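Why Do Socks Come in Pairs, and How Do We Get Them Back Together?

Have you ever pulled a whole armful of clean laundry onto a table and found socks in it? Socks in the sleeves, socks inside pillowcases, socks rolled up like little snails! Matching them up again is one of the first real jobs most kids get at home, and it's a much more interesting job than it looks. There's sorting in it, and stretching, and even a bit of knitting science. Let's dig in.

First, what is a sock?

A sock is a tube with a bend in it. The open end, where your foot goes in, is called the cuff. Below that comes the leg, then the heel, then the foot, and at the very end is the toe. On many socks the heel is a little pocket that makes the tube turn a corner, because your foot turns a corner too. Put your hand inside a sock and push your knuckles into the heel. Feel that pocket? Somebody had to figure out how to knit that!

Most socks are knitted. Knitted cloth is made of loops of yarn, and each loop hangs on to the loop before it. When you pull on the cloth, the loops change shape and get longer. When you let go, they spring back. Woven cloth, like the cloth in most bedsheets, is made of threads that cross over and under each other, and it hardly stretches at all. Imagine trying to wear socks made from a bedsheet. You'd have wrinkles in your shoes all day long.

Try this: take a sock by the cuff in one hand and the toe in the other, and pull gently. How long can it get? Now give it a twist while you pull. The ribs or lines in the knitting will wind around like the stripes on a candy cane. Let go of one end and watch it unwind!

Why do they need a partner?

Unlike mittens, most socks don't have a left and a right. Either one of a pair can go on either foot. That's great news for the person doing the matching, because you only have to find two that are the same. You don't have to worry about which is which.

But "the same" can be tricky. Two gray socks might look like twins from across the room and turn out to be different up close. One could have a longer cuff, or a thicker toe. So good sock matchers check more than the color.

What to look for

Color comes first, because your eyes catch it fastest. Look at socks near a window if you can. Black and navy blue are famous for fooling people under a dim lamp.

Then length. Put one sock on top of the other with the toes lined up. Do the cuffs end in the same spot?

Then feel. Rub each one between your finger and thumb. A fuzzy sock and a smooth sock are not a pair, even if they're exactly the same blue.

Last of all, look at the small stuff, like a stitched line across the toes or a letter on the bottom.

Naa Owusu's second grade class in Nandthorpe tried all of this with a big bag of socks from home in March. They had 63 socks. Can you see the problem right away? It's an odd number, so no matter how good the class was at matching, at least one sock had to be left over. (It was a green one with a hole in the heel, and Jalen Oyelaran made it into a puppet.)

Lay them flat

A heap is the hardest place to find anything. The socks on top hide the socks underneath, and the balled-up ones hide themselves! So get them onto a table and smooth them out, one beside the next, with the toes pointing the same way. Put colors near each other as you go. Blue can go by blue, and light gray by light gray, and when a rust-red sock comes up, it gets a spot of its own until its partner appears. If it's all scrunched or twisted, hold both ends and stretch it out before you set it down.
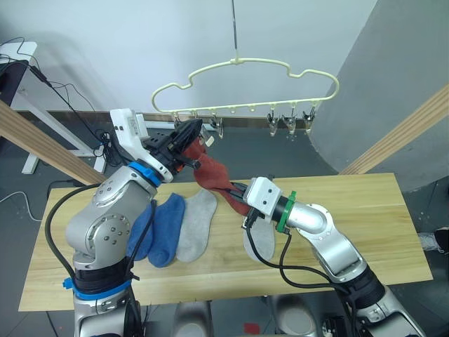 Now make them stick together

Once you have a pair, you need a way to keep it a pair. People have strong feelings about this! These are three good ways.

The fold. Put one sock on top of the other and fold them in half. It's quick, and it's easy on the stretchy cuffs. Folded socks can slide apart in a messy drawer, though.

The tuck. Lay one on top of the other, roll them up from the toes, and then turn one cuff inside out over the whole roll. You get a little package you can toss across the room. If you do this with your favorite socks every week, the cuff may get looser over time.

The stand-up. Fold the pair in thirds and stand it on its edge in the drawer, like a book on a shelf. Now you can see every pair at once.

What about the leftovers?

Don't throw a single sock away too soon. Check inside the washer and the dryer, and shake out the sheets. Keep a small bag for the singles and look through it on the next laundry day. If 10 laundry days go by and it's still alone, it can start a new life as a dusting mitt or a puppet.

Words to know

Cuff: the open end of a sock.
Knit: to make cloth out of loops of yarn.
Pair: two things that go together.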